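About Fleltum

Hi! I run Fleltum out of my garage and, most Tuesday evenings, a corner bench at the Cuvano shared workshop. I build small grippers you hold in your hand. Uka, my first one, took 64 tries and jammed on nearly all of them - I still have the box of bits. I got hooked anyway, and now I post the build notes as I go (messy ones too). If you're making your own, write me, I love comparing finger pads!
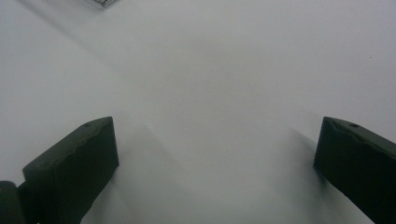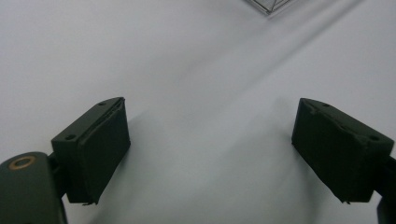
Dark green fingers, open over a white surface.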